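Notes de visite, atelier Damgaard, 16 octobre 2023

J'ai visité l'atelier de Damgaard avec sept autres personnes de notre réseau. Je travaille dans la planification et je ne suis pas technicienne, donc j'écris surtout sur ce que j'ai compris du travail des gens.

## L'arrivée

Nous avons été reçus par Grethe Ladefoged, responsable de la production. L'entreprise emploie 158 personnes et elle fournit des pièces métalliques à des fabricants de portes et de machines agricoles. Le bâtiment est plus vieux que je pensais. On passe par le magasin, ensuite par la découpe, où il faut mettre les bouchons d'oreilles.

## Le tri des barres

Le sujet de la visite était le projet Mendo, commencé en septembre de l'année dernière. Avant ce projet, deux opérateurs par équipe prenaient les barres dans les bacs et les posaient sur la ligne. Une personne pouvait soulever 800 pièces dans une journée, toujours avec le dos penché. Mme Ladefoged a dit que le poste était difficile à pourvoir et que les remplaçants restaient peu de temps.

Aujourd'hui, une ligne travaille avec un robot. Les autres lignes sont encore manuelles. Moushumi Munasinghe, qui a travaillé neuf ans au tri, s'occupe maintenant de la cellule et aussi des essais. Elle a reçu une formation de deux semaines, et elle trouve que c'était trop court. Les premiers mois, elle notait chaque arrêt dans un cahier : il y en a 219. Beaucoup venaient de barres couchées trop près de la paroi du bac.

J'ai demandé si elle préfère son nouveau travail. Elle a répondu oui pour les épaules, mais elle parle moins avec les collègues pendant la journée. Son salaire a augmenté d'un échelon, après une discussion assez longue avec la direction.

## Les essais

Les nouvelles façons de prendre les barres sont d'abord essayées dans une petite salle à côté du bureau des méthodes.

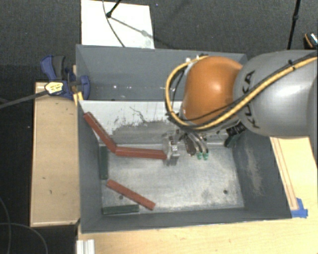 *Le bras KUKA au-dessus du bac d'essai, avec des barres rouges et vert foncé.*

Mme Munasinghe choisit elle-même comment les barres sont placées. Elle connaît les positions qui étaient déjà pénibles à la main, par exemple dans les coins, et elle commence par celles-là.

## Questions du groupe

Un participant a voulu savoir combien de postes ont disparu. Selon Mme Ladefoged, il n'y a pas eu de licenciement, mais deux départs à la retraite n'ont pas été remplacés. J'ai apprécié que la réponse soit directe. Pour l'équipe de nuit, rien n'est encore décidé.

Nous avons fini à la cantine avec du café et un gâteau aux pommes. Je dois encore envoyer à Mme Ladefoged notre modèle de planning pour les postes tournants.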